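Taking old computers apart, slowly

Anong Yimyam has been fixing computers since she was at school, so when she and Ekkachai Nakpan began teaching a pair of robot arms to do it, she assumed the screws would be the worst of it. "I was wrong on day one," she says, laughing. "It was the cables. It is still the cables!" 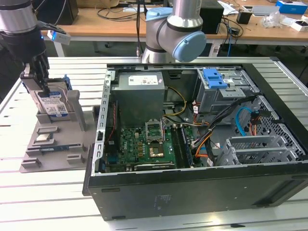 She had wanted to start with something smaller, a radio perhaps, but Ekkachai talked her round. Old towers are cheap, he says, and they come apart in a sensible order.

"A plug wants you to be kind to it," he says. "You lean on it a bit too hard and that's your afternoon gone."
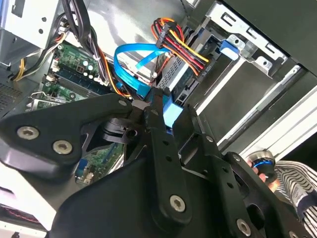 The gripper at the blue data connector, inside the open case.

The grey tray took five goes to get right, and Anong still has the first four in a cupboard at Paisan, the shared workshop where they build.
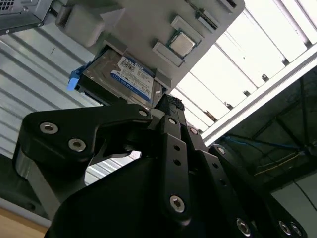
"Every part needs its own place to sit," she says, "or you spend your life hunting for it — and I do enough of that at home."

Ekkachai is fondest of the drive caddies, with their big blue tabs.
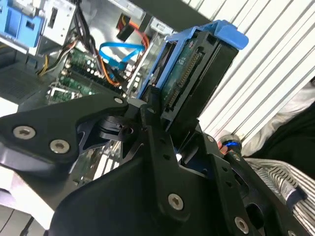 "Whoever drew those was thinking about fingers," he says. They hope to show the whole job at the July open evening, with tea, and Anong has promised to bring the cake.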